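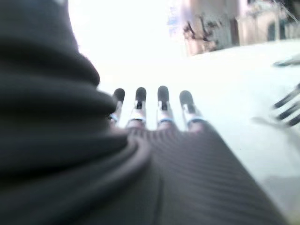

Wrist camera, fingers open, other hand coming in from the right

Re: [home-arms] Bed making: sleeve, cables, next steps
From: Bastian Schmieder

Maarja Toom wrote:
> I don't see why you're still fussing with the sleeve. It keeps
> lint out of the elbow and it looks fine to me. The Triltico
> script already picks up a duvet edge, so let's move on to the
> pillows and have something to show in December.

I'd hold off on the pillows. Look at how much of the wrist view the sleeve takes up. The whole left side is dark cloth, bunched up in fat folds, and past the fingers what looks like a tabletop is close to pure white. I don't believe any script is going to find a fabric edge in that, whatever the Triltico notes say. The second hand is a smear, too. Either we slow the arms down or we shorten the exposure, and with that much light I'd start with the exposure.

As for "already picks up a duvet edge": yes, both hands have hold of it. The left one has a bunched fold near the corner and the right one is only a little past the middle, with the edge sagging between them. I'd call that holding a duvet. Spreading one is a different job, and I have yet to see a log of 4 clean pulls in a row.
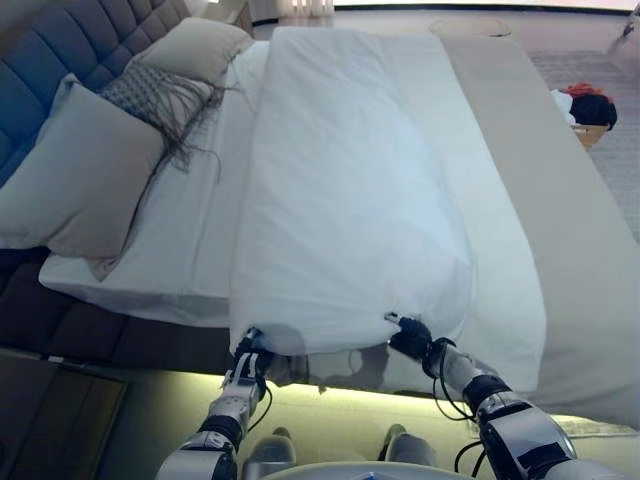 What I want done before pillows

Cables first. The ones on the right arm hang in loose loops at the wrist and forearm, and sooner or later a loop will catch on a finger or on the bedding. Mārtiņš, you said you had clips left over from the Nalton build. Can you bring them?

Then trim the sleeve, or tie it back away from the camera. Ona can sew, I can't.

Then 36 pulls on the plain duvet, same starting position, every miss written down. If fewer than 3 of them slip I'll stop complaining. The cushion with the tassels stays off the bed until then. I can't think of a worse thing to hand to a set of hinged fingers.

Bastian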